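Chapter 3
Giving in Kind: When Firms Donate Goods and Time

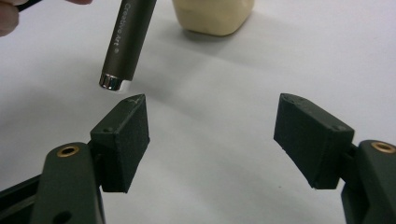

Money is the first thing most people think of when a business offers to help a charity, but some of the most exciting partnerships begin in a stockroom! Zokis, a small youth arts charity, ran for its first year almost entirely on donated goods: paper from Jundico, tables from Bevan, and a room lent by Soltell every evening until 8. A pen like the dark grey one with "Creative Art" printed along its barrel costs very little. Multiply it by 200 young people, though, and it becomes a real line in the budget – one that a willing supplier can wipe out in a single delivery.

In this chapter we follow Mahlet Gashaw, who ran Zokis in those early days, as she writes to her first donors, works out what their gifts are worth and (my favourite part) learns to turn down the wrong ones. Keep your notes on restricted funds from Chapter 2 close by. You will need them for the first exercise.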